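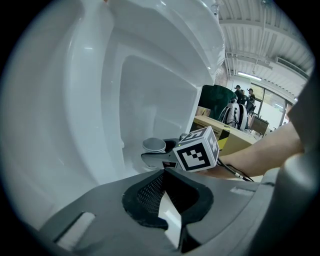 # Getting limescale off nearly everything

*5 Nov 2020*

We moved to Sillow in January, and by spring the kettle rattled when you picked it up. The water round here is hard enough to stand a spoon in. I've since become a bore on the subject, and what follows is the method I've settled on after ruining one chrome tap and a decent pair of trousers.

## What you need

- White vinegar, the cheap sort
- Citric acid powder
- Old cotton rags or kitchen roll
- An old toothbrush
- Rubber gloves
- A pumice stone, for the toilet only

Keep all of it well away from bleach. Acid and bleach together make chlorine gas, and no bathroom is worth that. If you've used bleach in the toilet lately, flush a few times and leave it a day.

## The kettle

Fill it halfway with water, bring it to the boil, switch it off at the wall and stir in 2 tablespoons of citric acid. Stand back, it fizzes. Leave it for 18 minutes, tip it out, rinse, then boil a fresh kettleful and throw that away too. Skip the last step and your tea will taste of sherbet. Réka Vida, my neighbour, claims to like it that way.

## Taps and shower heads

Soak a rag in vinegar, wrap it round the tap and hold it on with a rubber band. Half an hour is plenty for chrome. I once left mine overnight, and the finish on the Barros mixer has looked like a map of the moon ever since. Don't do this at all on brass, gold-coloured or painted taps; use washing-up liquid and patience.

Shower heads that unscrew can sit in a bowl of half vinegar, half water. Poke the holes through afterwards with the toothbrush.

## Water dispensers

Read the booklet first, as some makers want their own descaler and get sniffy about anything else. The tank and pipes are its business. The outside is yours: unplug it, let it cool, lift out the drip tray if yours comes out, and soak the tray in warm water with a spoonful of citric acid. Wipe the spouts with a damp cloth dipped in the same mix, then again with plain water.

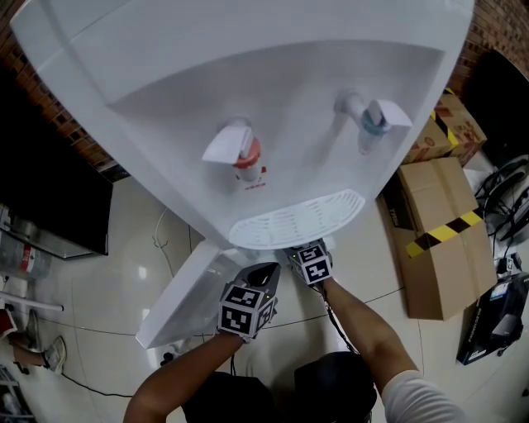 *Hot tap on the left, cold on the right, drip tray underneath.*

## The toilet

Push as much water as you can round the bend with the brush, so the scale is left bare. Lay kitchen roll soaked in vinegar over the worst of it and go to bed. In the morning, fish the paper out (bin, please, don't flush it) and scrub.

For a stubborn ring, wet the pumice and rub gently, keeping it wet throughout. Lajos Deák swears by a two-pence piece. I've seen his toilet — use the pumice.

## How often

I do the kettle every fortnight and the rest once a month, or when visitors threaten. If you've got softer water, you can leave it far longer, and I'd rather not hear about it.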